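# About the Stellow Group

Stellow is a research group inside Revetti. We work on one question: how to teach robots to handle cloth. Most of our time goes into garments, which bend, twist and hide parts of themselves as soon as they are picked up.

We collect our training data by hand. People hold the grippers and do the task themselves, and the cameras on the grippers record it.
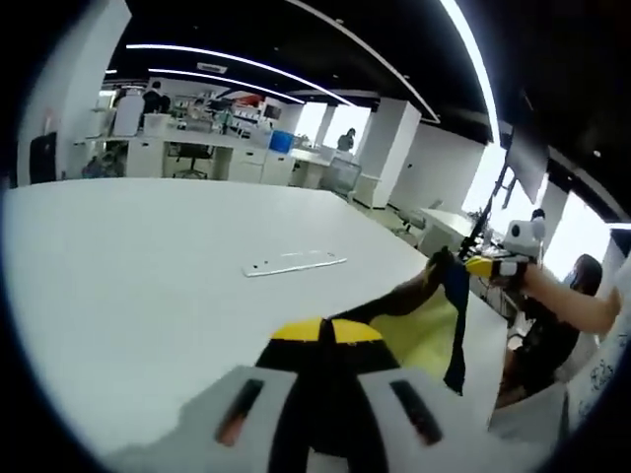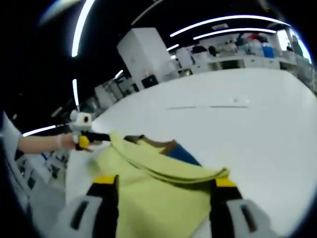 Hand-held grippers on a garment at the white table.

**Do you need a robot to record a demonstration?**

No robot is needed for recording. The motion of each hand-held gripper is worked out from its own camera, and a robot arm is only brought in later, when a trained policy is ready to be tested.

## What we study

Our method is called Bundeo. It trains a policy on short pieces of a task in place of whole runs. A folding demonstration might include picking up the garment, finding two good places to hold it, pulling it out flat, and laying it down. Bundeo splits each recording at the points where a gripper opens or closes. Pieces that start from similar-looking cloth are grouped together, even when they come from different garments.

The idea came out of a problem we had with our first policies. They learned to fold well from a flat start and did badly from a heap. When we looked at the training set, the flat starts were nearly all the same and the heaps were all different, so the policy had seen each kind of heap very few times. Grouping by piece gives it more to learn from in the hard part.

## Results so far

The current training set has 557 demonstrations. We tested two policies on it, one trained on full runs and one trained with Bundeo. Each got 300 trials on garments that were left out of training.

- The Bundeo policy finished more folds from a crumpled start.
- From a flat start there was no clear difference between the two.
- Both policies lost track of sleeves that ended up underneath the body of the garment. We don't have a fix for this yet.
- Thin, stretchy fabric is still the most common cause of a dropped corner.

A trial counts as finished only if the garment is folded and both grippers have let go of it. An earlier version of our scoring also gave credit for partial folds. We dropped that in May, and the older scores on our internal charts should not be compared with the new ones.

## How we work

Every person who records for us spends a practice session on plain towels before starting on clothing. We ask them to move at a normal speed and to keep going after a mistake. Recordings with a slip and a recovery stay in the set. We remove a recording only when the camera loses tracking or the task is left unfinished.

Garments are shaken out and dropped on the table between runs. We tried having people arrange the starting heap by hand, but the heaps came out too much alike.

Training runs on shared machines at Revetti, and we usually keep 3 copies of each policy with different random seeds. If the copies disagree by a wide margin, we report all of them.

## Where we came from

The group started with 4 people and a project on towel folding. Pisharody, our labeling tool, was written in that first year and is still in use. It shows two gripper views side by side and lets the person labeling mark the start and end of each grasp. The automatic splitting in Bundeo is checked against a sample of those hand-made marks.

## What comes next

We are working on two-layer garments, such as jackets with a lining, and on the hidden sleeve problem described above. We also want to find out how much of the present data can be reused when the gripper fingers change shape. Early tests with a narrower finger were mixed.

Page last updated 24 June 2025.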